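Drerkance Small Business Notes
Workshop and Kitchen Tips: Running a Stocktake Without Closing the Doors

Most small food and workshop businesses count everything once a year, in a rush, and then spend a week arguing with the spreadsheet. Cycle counting spreads the same work over the year. The notes below are written for operations with up to 2,000 stock lines and no dedicated inventory staff. They assume a basic spreadsheet and a label printer.

Sort the lines before counting anything

Export the full item list with unit cost and annual usage. Multiply the two and sort from highest to lowest. The lines at the top, which account for most of the annual spend, are class A. The middle group is class B. Screws, cable ties, paper towel, dried herbs and similar low-value lines are class C.

Count class A every month, class B every quarter and class C twice a year. Do not promote an item to class A on the grounds that it is physically large. Flour sacks take up a great deal of room and are seldom worth the attention.

If two lines are the same product under different supplier codes, merge them first. Duplicate codes are the usual source of a matching surplus and shortage.

Set up locations

Give every shelf, bin and drawer an address. A workable format is room, bay, level, position: K-02-3-B. Label the storage, then label the contents separately. When the contents move, the location label stays where it is.

Use freezer-grade label stock for anything kept below zero. Ordinary paper labels lift at the corners and the adhesive is difficult to remove later. Apply freezer labels at room temperature to a clean surface and leave them overnight before returning the part to service.

Avoid locations called "misc" or "overflow". If overflow is unavoidable, number it like any other position and clear it at each count.

Choose a cut-off time

A count is only valid against a known book quantity. Pick a time when nothing is being received or issued, such as 6:30 a.m. on Saturday, and print the count sheets from the records as they stand at that moment. Any delivery that arrives during the count is left on the receiving bench, tagged, and entered afterward.

The count sheet should show location, item code, description and unit of measure. It should not show the expected quantity. People who can see the expected figure tend to find it.

Units of measure

Record the unit on the shelf label as well as in the file. Cartons counted as eaches will produce an error large enough to notice; litres counted as bottles may not. For part-used containers, weigh the container and subtract the tare. Write the tare on the base in permanent marker when the container is first put into use.

For fasteners, weigh a sample of 30, divide to get the unit weight, and weigh the bin. Check that the scale resolution is suitable. A scale reading in 5 g steps is of little use for small washers.

Cold storage

Count cold stock first, while the counter is fresh, and keep each door opening short. Work from the top down and finish one drawer before opening the next. Dictating quantities to a second person outside the cabinet is faster than writing with gloves on.

Where a cabinet is going to be defrosted, schedule the count for the same day. Stock has to come out in any case. Transfer it to a second freezer or insulated boxes, count it during the transfer, and record the temporary location. Switch the cabinet off at the wall, let the ice release without scraping, and wash drawers and shelves with warm water and a little baking soda. Dry everything fully before restarting. Reload only after the cabinet has returned to –18 °C, confirmed with a separate thermometer.

Keep interior vents clear when reloading. Stock packed hard against a vent restricts airflow and leads to uneven temperatures between drawers.

Variances

Set a tolerance for each class and write it down. We use 2 per cent for class A by quantity, with wider limits below that. Anything outside tolerance is recounted by a different person before an adjustment is posted.

When the recount confirms the variance, look for a cause in this order:

Receipts entered but not delivered, or delivered short
Issues not recorded
Wrong unit of measure
Stock in a second location
Spoilage or scrap not written off
Theft

Post the adjustment with a reason code. An adjustment without a code cannot be analyzed later, and the same variance will come back next quarter.

A worked case

The Bundwood joinery shop, which also runs a staff kitchen and a small catering line, moved to cycle counts in November. The first pass through class A produced 23 variances outside tolerance. Apolinar Cervantes, who keeps the records there, traced most of them to hinges received by the box and issued by the pair. The unit of measure was corrected in the item file and the following month's count was done before opening.

Bundwood keeps its count calendar on a single sheet taped inside the stores door – item class across the top, weeks down the side, initials in each square. Software such as Manurung or Zadudon will generate the same schedule, but the paper version is adequate at this size.

Retain signed count sheets with the year-end working papers. Your accountant may ask for them. 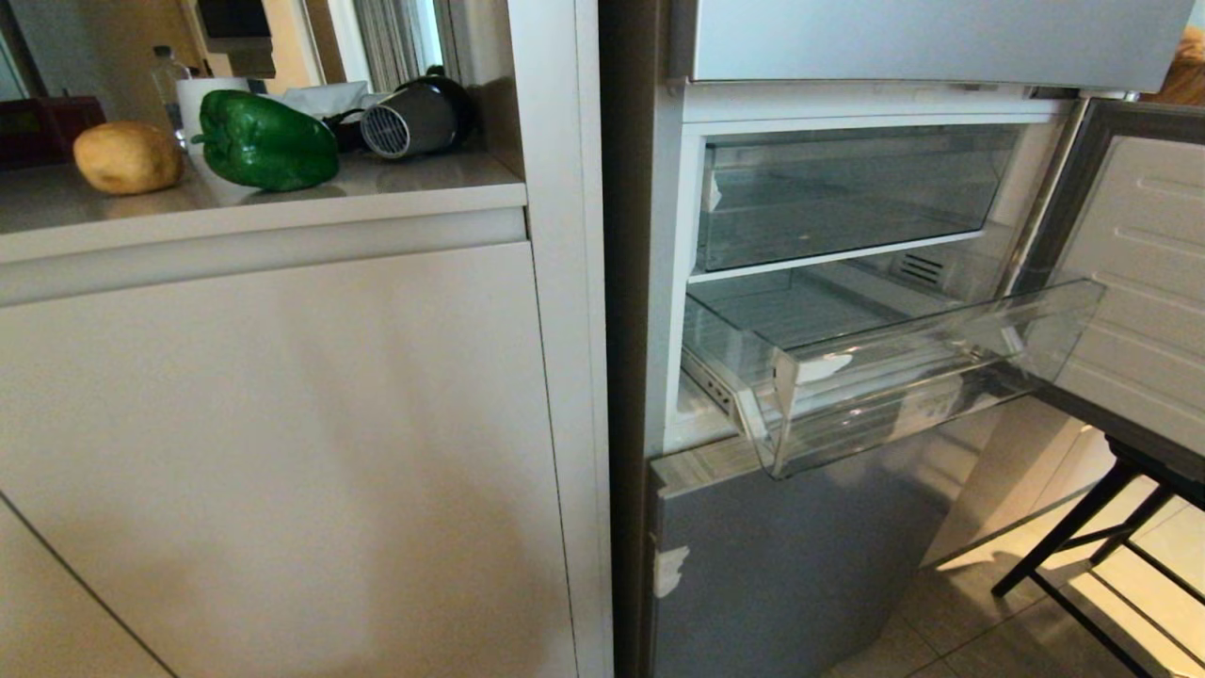
Freezer with both clear drawers empty, lower drawer pulled partly out.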